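Workshop notebook, January, started 7:40 a.m.

Coffee's on and the compressor is off, so I'll get yesterday's circulator work down before it slides out of my head. Ladan, you asked for more detail than my usual two lines, so you're going to get it (and then some, knowing me).

The loop on the long bench is filled again. We're still chasing the knocking that came back from the Filldale job, the one where the customer swore the pipes only talked at night. I'd been sure it was air. I bled every high point on the rig twice, let it sit over lunch, bled it again, and still got that dull double tap when the zone valve closed. So it isn't air, or it isn't only air, and I owe Setareh a sandwich.

Her idea was the check valve on the return. She thought the flapper was hanging partway open at low flow and then slapping shut when the zone dropped out. We swapped in the Plulard spring check from the parts shelf, same size, brass body, and ran the loop at the lowest pump speed. No tap. Went up a speed, no tap. Then we put the old one back, because I'm stubborn and like to hear a thing break twice, and there it was on the third close, plain as a knuckle on a door.

Before we get too pleased with ourselves, the spring check costs us some flow. I wrote these off the meter with the thermostat head removed and the bypass shut:

Old swing check, middle speed: 716 liters per hour
Spring check, middle speed: 600 liters per hour
Spring check, low speed: 335 liters per hour

That's a bigger drop than I wanted. For the Filldale house I think we can live with it, as the upstairs radiators are oversized anyway, but I wouldn't put one on the Ladlow place without going over the pipe run first. That return has more elbows in it than a crowded bus. Ladan, if you still have the sketch you made when we were out there, please tuck it in the back of this book. I looked in the blue folder and found only the boiler manual and a takeout menu.

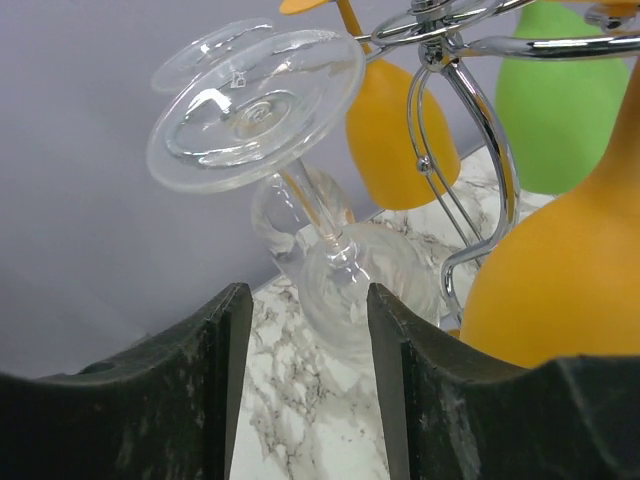

Wine glass lying tilted, marble counter.

Next thing, the heat exchanger we pulled from the old combi. I left it soaking overnight in the descaler, mixed weak like the label says, and this morning the liquid has gone a cheerful tea color, so something is coming off in there. I'll rinse it through both ways before lunch. If the water still dribbles out the far port I'll give it one more soak and then call it scrap, and no amount of fondness for that boiler is going to change my mind. (I am fond of it, though. It was the first one I ever serviced on my own, and I talked to it the whole time.)

The Gündoğdu mixing valve is back together with new O-rings. I greased them with the silicone stuff this time, not the general purpose tub, and the spindle turns so nicely now that I kept going back to turn it. It still needs the temperature check at the outlet. I set it at mid-scale and left the little knob off so it won't get bumped.

Small leak at union 4 on the bench loop, a drip every so often. I nipped it up a quarter turn and put a dry paper towel under it. If the towel is wet when one of you comes by, please don't lean on the wrench, the face of that union is scored and it wants a new washer. There are fiber ones in the second drawer, under the olives.

Setareh, a question for you when you're in: do we have any way of slowing the zone valve itself? I was thinking about it on the drive home. If the actuator took a few more seconds to close, the old swing check might settle down on its own and we'd keep all that flow. I'd love to try it before we go ordering a handful of spring checks. I'll leave the old valve on the bench with a tag on it so it doesn't wander into the scrap bin.

Still to do: rinse the exchanger, outlet temperature on the mixing valve, order pipe dope (we are scraping the can), call Filldale back and ask whether late afternoon suits them.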